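The pad shift

The first thing Marcela Ďurica does when I arrive is hand me a screwdriver. I'd been hoping for coffee, but fair enough, I did say on the phone that I wanted to see how the grippers are looked after, and she took me at my word.

We're in Prarkamstead, on the ground floor of a building that used to sell carpets, where Tranon keeps the hand-held grippers it uses to teach its robots. People pick things up with them all day and the robots learn from the recordings. It's a lovely idea and it is murder on the fingertips (the grippers' fingertips, I mean, though mine weren't great by teatime either).

"Pads first," says Marcela. "Always pads. If the pads are wrong you can fiddle with everything else until November and it'll still drop the cup."

She keeps a notebook for each pair, a proper paper one with a coffee ring on the cover, and the pair I'm given is called Lagos. All the pairs have place names. Lagos has done 3243 grasps on its present pads, and the rule is that somebody has a good look every 300. What are you looking for? Fraying along the bottom edge, mainly. A bit of fluff she'll live with. Once it creeps round to the inner face, where the thing being held gets squeezed, the pad comes off and goes in a jam jar on the windowsill.

Changing one is fiddly but not hard. You back the screws out a little at a time, turn and turn about, so the pad lifts straight. You wipe the finger down, line up the new one and nip the screws up by hand. I overtightened mine straight away and Marcela made me do it again — quite right too, as I'd put a visible twist in it.

Next come the joints. She opens and closes the fingers slowly with her eyes shut, feeling for grit, and I had a go and felt absolutely nothing. "You will," she said, kindly, and then found some in the very same joint! A dry brush got it out. She won't have oil anywhere near them after a bad week with a tin of Urkalora, a spray she'd bought in bulk and which crept on to every pad in the building. There are still 2 tins under the sink if anybody wants them.

After that it's the cables. She runs each one through her fingers from the plug end, and then puts the gripper on and waves her arm about like somebody directing traffic, watching for anything that pulls tight at the wrist. A cable that tugs makes you hold your hand oddly, and a robot will happily learn to hold its hand oddly as well.

Last of all is the bit I'd come for, the table check. You start with the fingers open over bare wood and look at whether the two pads sit level and mirror each other. Then you work with both hands on ordinary household things. Marcela's pass mark is 99 clean lifts in a row, which takes for ever, and she starts again from nothing if one slips. I asked whether she ever cheats. She went off to put the kettle on.

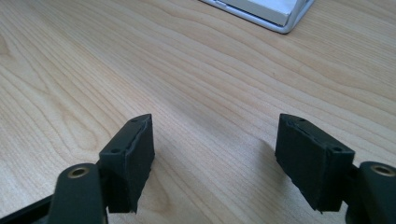
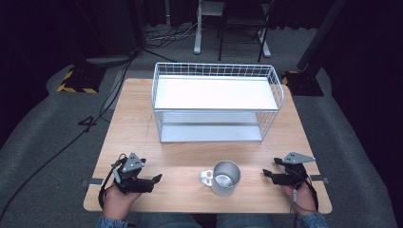 The table check at Prarkamstead: pads open over the wood, first picture; both grippers at the table with a metal mug and a wire basket, second picture.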